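Chapter 5
Two Materials on One Table

What you'll get from this chapter
How to look at an object and list its parts before you guess what they're made of
Why a screw cap and the bottle under it are usually two different plastics
How to read the face of a board: grain, growth rings and knots
What pine is good at, and what it puts up with badly

I taught my first materials course with a cabinet full of samples. Little labeled squares of everything, very tidy, and my students were bored stiff by the second week. Then one day I left the cabinet key at home and had to teach from whatever was lying around. We spent the whole session on a drink bottle and the table it was standing on, and I had to chase people out at the end! I've started the course that way ever since, so I'm going to start this part of the book that way too.

Everything in the next 20-odd pages comes back to these two things, a bottle and a tabletop. You don't need the same ones. Any clear plastic bottle with a colored cap will do, and any bare wood surface big enough to put your elbows on. But do get them out now, before you read on. I mean it. Reading this chapter without something in your hand is like reading about soup.

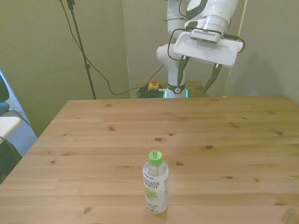 Figure 5.1 A bottle of Harmless Harvest coconut water on a pine tabletop. Note the knots in the planks.

Start with the bottle. If I asked you how many materials are in it, you'd probably say one, plastic, and you'd want to move on. Slow down a little. There's a body, which is clear. There's a cap, which is green. There's a label wrapped around the body, and there's ink on the label, and on this one there's printing on the cap as well. Then there's whatever holds the label in place, which might be glue or might just be a tight fit (we'll get to shrink sleeves in Section 5.4). Every one of those was picked by somebody, and each had a job to do.

Most clear drink bottles are made of PET, which is short for polyethylene terephthalate, and I promise I won't make you spell it. PET is stiff for its weight, it's tough, and light goes through it nicely, so you can see what you're buying. Screw caps are usually polypropylene or a dense kind of polyethylene. Those are softer and a bit waxy to the touch. Run a thumbnail along your own cap and then along the shoulder of your bottle and you'll feel the difference right away. A softer cap pressed against a harder neck makes a good seal, and that's a big part of why the pairing is so common.

Color is worth a minute too. A clear body has to stay clear, so the maker can't do much with it. The cap is where the fun happens. You can mix pigment into the cap plastic before it's molded, and then the color goes all the way through, so scratching it doesn't show white underneath the way it would on painted metal. 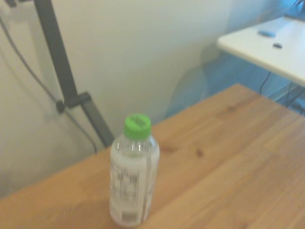

Labels I used to skip entirely, until Chantal Lévesque sat in on a class and asked me why I was ignoring the hardest-working part of the package. She was right, and I've given labels their own section in this edition. A wraparound label has to bend around a curve, take fine print, keep its edges down and carry a brand name, the nutrition facts and a barcode, all in a space you could cover with your hand. Look for where the label on your own bottle begins and ends. Some overlap themselves in a neat vertical line, some stop at a gap, and some have no seam you can find at all. Put down which kind yours is in your notebook. You'll want it for Exercise 5.3.

While you're at it, look at where the shape changes. The neck is narrow, the shoulder swells out, and then the sides carry on to the base. Flat panels flex when you squeeze them and curved shoulders mostly don't. Try it (with the cap on, please. Syahrul Saragih, who checked the exercises for this chapter, has a shirt that will never be the same).
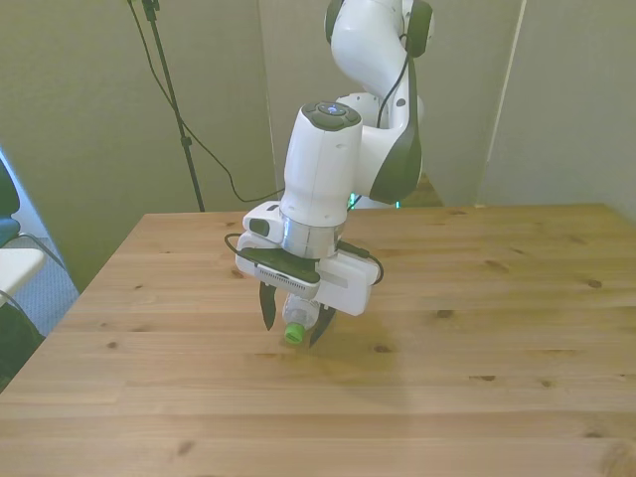
Figure 5.2 Small clear bottle with a bright green cap, over a light pine table.

Now the table. I have a soft spot for pine. My own bench cost me $355, it's dented from end to end, and I wouldn't trade it. Pine is light in color, easy to cut and sand, cheap next to most hardwoods, and friendly to beginners. It also dents if you look at it sideways. Press a fingernail into a scrap and you'll leave a little moon behind, and if you do the same on maple you'll mostly hurt your finger.

Before you go at it with fingernails, though, get your face down near the surface and just look along it. From standing height a pine top is a pleasant honey color with some dark spots. Up close it's stripes, and the stripes are years. The paler, wider bands grew early in the season when the tree was racing along. The darker, thinner ones grew later, when things slowed down and the cells came out smaller with thicker walls. Saw the log lengthwise and those rings show up as long streaks on the face of the board.

Then there are the knots. A knot is where a branch used to be. The trunk kept getting fatter, year after year, and swallowed the bottom of the branch, and the trunk's grain had to bend to get past. So the streaks run along nice and straight, then swerve, then close up again on the far side, just like water going past a rock. Nkrumah Aidoo tells his students to trace the swerve with one finger and their eyes shut. I thought that was a bit much until I tried it on an old unfinished board and could feel where the grain turned.

Knots matter for more than looks. The wood in them is harder than the wood next door, it shrinks differently, and a saw or a plane will let you know about it. In a shelf or a beam, a big knot in the wrong place is a weak spot. In a tabletop that's well supported underneath, it's usually just something nice to look at while you drink your coffee.
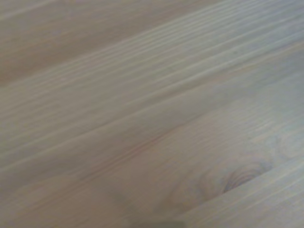

5.1 Making a Parts List

Take a fresh page and draw three columns: part, what I can see, what I think it's made of. Fill in the middle column for every part before you write a single word in the last one. Start at the top of your bottle with the cap and work down to the base, then do your table the same way, one board at a time.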